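Home | Guides | Workshop | Garden | Contact

Print this page | E-mail this page

How to Clear Out the Drawer of Cords
By Leandro Calvo

Every house has one. Mine used to be a drawer, then it was a drawer and a box, and by March it had its own shelf in the hall closet.

Step 1. Dump it all out
Use the biggest table you own. Pull the cords apart by hand and resist yanking, which only turns two knots into one good one.

Step 2. Match or toss
Walk each cord around the house and find the thing it fits. If it fits nothing after one lap, it goes. I had 22 cords and kept 9. The charger for my old Tatero shaver went too, and the shaver had been gone for years - I still felt like a traitor.

Step 3. Coil the keepers
Make loops the width of your hand and let the cord turn the way it wants to. Don't wrap it around your elbow unless you enjoy kinks. Stack the loops and squeeze the bundle snug before you tie it.

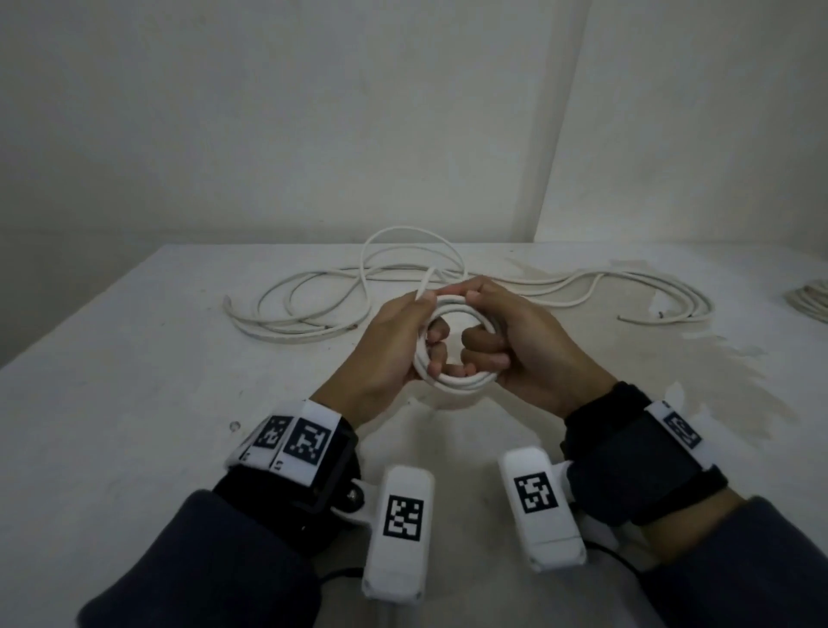 Step 4. Tie and label
Strips of old bike tube work fine. Masking tape makes a decent label if you write what the cord is for. "Important" is not a label. I have tried it.

Step 5. Put them away
One shoebox, lid on. Old cords can go to an electronics recycler, but call first and ask if they take them.

Print this page | E-mail this page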